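The shared shop in Rirkodby gets loud after supper, so I do my robot work early, with coffee, before the table saw people show up. My project is a laundry helper. I know, I know, everybody wants one! Mine started as a wrist joint from a Dodberg kit and a pile of brackets I'd been hoarding, and so far it has eaten $783 and most of February.

The arm itself went together fast. Teaching it about fabric is where my evenings went. A towel never lies the same way twice, so I've been collecting short runs by hand, picking things up, dropping them, doing it over (and over). I'm at 300 runs now. The cable still annoys me. I've routed it three different ways and I'm still stepping around it.
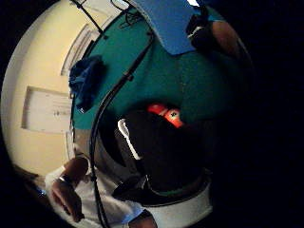
Get the gripping right before you buy a bigger motor, Denero told me, and quit worrying about speed, since a slow robot that holds on to a sock beats a fast one that flings it across the shop. I grumbled, then went home and turned the speed down to 60 percent.

Good call! The fingertips are the next headache. I poured a set in soft rubber and they grab cotton nicely, but anything slick slides right out. Belhaj sells a ribbed pad that might do it, and I've got one on order. If it doesn't fit my bracket I'll be back at the band saw, trimming.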